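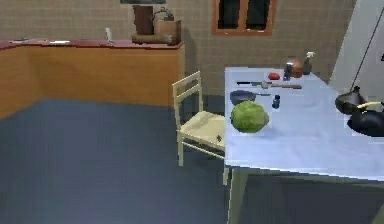 # What Pendon Ate: Wartime Gardens and the Kitchen Table

Our group wanted to know how people in Pendon fed themselves in 1942, and we ended up with far more material than we could ever fit in a report (a great problem to have!). The town library let us go through two boxes of household account books, garden club newsletters and handwritten recipes, and we started reading them in February.

## What we looked at

We copied out 200 recipes and sorted them by main ingredient. Cabbage won by a mile. It went into soups, pies, slaws and a baked dish with breadcrumbs that three different families claimed as their own. Tomatoes came next, mostly canned, and after that beans and potatoes.

The newsletters were the real treat. The Arellano Street garden club printed one every month, and it's full of arguments over seed spacing, slugs and whether you should ever water at noon. In one summer issue the club reports putting up 610 jars of tomatoes, and the writer sounds so proud that we read the whole page out loud.

## Cooking from the books

We picked two recipes and made them at home. The cabbage soup was plain but really good, especially with more pepper than the card asks for. The breadcrumb bake was harder. The card says "a moderate oven" and "until done," so our first try came out pale in the middle and our second was nearly black on top. The third one we ate in about five minutes — no leftovers.

## What surprised us

We expected the recipes to be all about going without. Some are, and the sugar ones get pretty desperate, but a lot of them are playful. People gave their dishes silly names, swapped them with neighbors and wrote rude notes in the margins about each other's pie crust.

## Still to do

One account book has water damage and we could only read the first half. We'd also love to compare Pendon with Wulleo across the river, where the soil is sandier and the gardens may have looked quite different. Our typed copies of the recipes go to the library on 25th May.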